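Bramia – Zweiarm-Station für Demonstrationsdaten

Mit Bramia nehmt ihr Greifbeispiele auf, aus denen eure Modelle lernen.

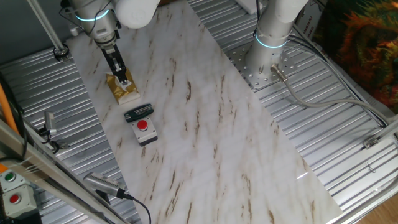
Glänzende Folie ist für uns der schönste Härtetest! Deshalb liegt das goldene Päckchen auf einer Platte in Marmoroptik, und beide Arme tragen ihren türkisen Leuchtring.

In unserem Startpaket stecken 2742 Demonstrationen mit 17 Objekten – knittrig, weich, spiegelnd.
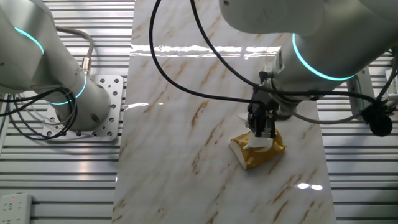 Text: Redaktion Brudent | Mai 2022

Jede Episode lässt sich einzeln sichten, benennen und exportieren. Wir lieben das.

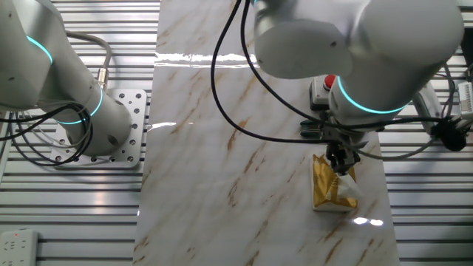
Parallelgreifer am Goldfolienpäckchen

Lieferzeit: 16 Werktage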